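Shared workshop in Drirnitberg gets its sorting arm running 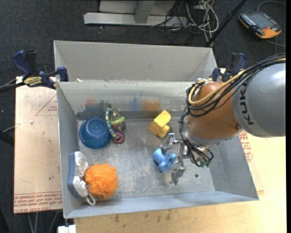 Members of the Fehr Street workshop in Drirnitberg have spent much of the fall turning a secondhand industrial arm into a machine that picks household items out of a bin, and the group says it will open the bench to other members in November.

The project was started by Lucie Boychuk, a retired machinist, and Parviz Nikzad, who teaches evening electronics classes at the workshop. They bought the KUKA arm from a packaging plant that was closing a line. It cost the group 3000 dollars, paid for out of member dues and a raffle. Getting it up the loading ramp took most of a Sunday.

"The arm was the easy part," Boychuk said. "We had a manual for that. The gripper and the bin we had to work out for ourselves."

The bin is gray sheet metal and is held to a wooden table with bar clamps. Boychuk said the clamps will stay until the layout is settled. The first bin was a plastic tote, and the gripper pushed it off the table twice.

For test items the group uses things members bring from home. The current set includes a blue bowl, a baby rattle, a bath pouf and a scrub brush. Nikzad said the bowl is hard to pick up when it lands upside down, and that soft items such as the pouf are a separate problem.

"It will close on the pouf nearly every time," he said. "Then you lift and find out how much of it you have."

The picking software was written by Ese Ogundipe, a member who joined last winter. She calls it Orow. It keeps a log of every attempt, and the group went through 167 of them in the most recent round of testing. Ogundipe said she is still adjusting how close the gripper may come to the walls of the bin - the floor already has plenty of scratches.

Cables have taken up more time than expected. The lines to the gripper run over the wrist in a loop, and Nikzad has tied and retied them to keep them clear when the arm turns. He plans to replace the ties with a proper sleeve once parts arrive from Curnenent, a supplier two towns over.

A guard for the bench is next on the list. The group has set aside 800 dollars for it, including acrylic sheet and a door switch. Until it is fitted, only the three builders may run the arm, and one of them has to hold the pendant whenever it is powered.

Members who want to use the bench will need to take a two-hour safety class, which costs 50 dollars. Genalyn Quiambao, who handles bookings at the workshop, said the sign-up sheet is at the front desk.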